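**Gutosine's oath in Mulell: who was she swearing to?**

**tidewarden13** (01/10/2026)
Just finished my reread and I'm buzzing! Chapter 5, where Gutosine swears "by the one under the ice". I always took that as the drowned god, but Brynjólfsdóttir uses the same phrase for her own mother in book 3, and now I think they're the same person!!

**Esben Kragh**
Love this, but I don't buy it. The mother dies at Dratberg, a long way inland, and there's no ice in any of the Dratberg chapters.

**tidewarden13**
There's the frozen well though! Gutosine spends a whole page looking into it (one of my favourite bits in the series) and she comes away with the mark on her wrist.

**Esben Kragh**
The well is frozen because of the mark. She brings the cold with her, same as in the ferry scene.

**saltpetrel**
Team well. The glossary lists 199 names and the drowned god isn't one of them, which is odd for someone they all pray to. Going back through the Mulell chapters tonight with a pencil. 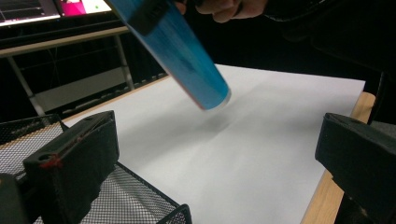
**Bjartur Mikkelsen**
Check the lullaby while you're in there. The second verse has "mother under, mother cold", and Gutosine hums it before she swears the oath.

**tidewarden13**
BJARTUR. I had completely forgotten the lullaby!

**Esben Kragh**
All right, the lullaby is a point for you. I still say Dratberg is too far from the sea.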